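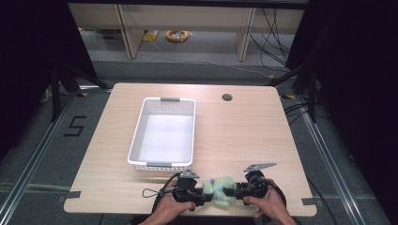
Gurnbridge toy library to stay open through winter after lease is renewed

Last updated: April 21, 2022

Reading time: 3 min

Search this site Enter keywords

Families in Gurnbridge can keep borrowing puzzles, trikes and dress-up boxes through the colder months, after the town's toy library signed a new lease on its rooms behind the old Awad drapery building.

The library had been told last August that its rooms might be needed for storage, and for a good while it looked as though the whole collection would have to be boxed up and sent to a shed on the Grollitmont road, where it would have been safe enough but not much use to anyone with a restless toddler on a wet morning. The new agreement gives it the same two rooms at the same rent, along with a proper key to the side gate, which members with double prams have been asking for as long as most of them can remember.

Coordinator Rukhsana Khattak said she had rung her mother before she rang anybody else.

"I'd been carrying it about for months and trying not to let it show at the desk," she said. "You have a little one in front of you who only wants to know if the train set is back yet, and you can't very well start talking about leases. So I was very glad to put the phone down and just go and shelve things for the afternoon."

The library holds 1,628 toys, games and puzzles, and 90 families are members at present. Some drive in from as far out as Ulard, where the playgroup folded two years ago and the nearest shop with a toy aisle is a fair trip down the highway. For those families there is now a longer loan, three weeks instead of two, so that a visit can be fitted in with the groceries or a dentist's appointment and doesn't have to be a special journey.

Shazia Janjua, who lives at Ulard and has been a member since her eldest was a baby, said the library had saved her a small fortune and a good deal of cupboard space.

"My boys go through crazes," she said. "It was diggers, then it was marble runs, and at the moment it's anything with a magnet in it. By the time I'd saved up for the thing they wanted they'd have moved on. This way it goes back, some other kid gets a turn, and I get my lounge room floor again – until the next lot comes home, anyway."

She said she also valued the chat over the counter, particularly in that first year, when she didn't know many people and the days could feel rather long.

A few things will change with the new lease. The baby shelves are moving to the front room, where the heater is, and the larger outdoor toys will go nearer the gate so they don't have to be carried past everyone. Puzzles will be checked on return as they always have been, and anyone who finds a stray piece under the couch months later is warmly invited to drop it through the slot with a note saying which puzzle it belongs to, if they can work it out.

Donations are welcome again too, after being paused while the future of the rooms was in doubt. Mrs Khattak said clean wooden toys and board games for children over five were the most wanted, and that soft toys could be taken if they were washable and in good repair.

The library opens from 10 am, with new members asked to come at 11 when the desk is quieter and there is time for a proper look around. Bring something with your address on it, and a sturdy bag.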